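About Tetex

Tetex writes software for robot arms. We were founded in February by a small group of engineers who had spent many years adapting other people's control code, and who wished to build a set of tools that could be read, tested and repaired by the people who depend on it. We do not make arms or grippers. Our customers already have those, or buy them elsewhere, and come to us for the part that decides where the hand should go and how it should get there.

Our work is arranged in 2 products. Painemal is our planning and control library. It takes a goal, such as moving an object from one place to another, and produces a path for the arm that respects joint limits and keeps clear of whatever stands nearby. Kellilier is the tooling that surrounds it: recording, playback, labelling and the comparison of one software version with another. The two are released together and share a single set of version numbers, so that a result obtained in one can always be traced to the matching release of the other.

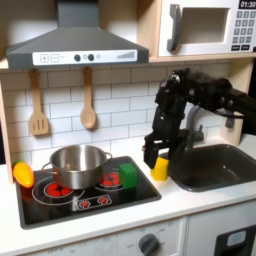

Perception is treated as part of planning at Tetex. The planner receives an estimate of each object's position together with a measure of how far that estimate can be trusted, and it slows the arm when the trust is low. Shiny surfaces and objects that are partly hidden remain the hardest cases, and we devote a good share of our engineering time to them.

Every release of Painemal must pass 277 recorded tasks in simulation and a further 500 trials on a physical arm before it is offered to customers. Trials that fail are kept, with their full logs, and are added to the material against which later versions are checked. We publish the list of known faults with each release — including those we have not yet been able to explain.

Our office and laboratory share one floor in Flaneno. Software staff are expected to spend part of each week in the laboratory, and no change to the control code is accepted until its author has watched it run on an arm.

Tetex works with manufacturers, universities and research groups. Enquiries about licences, joint projects and student placements are welcome and may be sent through the contact page.

Page last reviewed: Sep 16, 2022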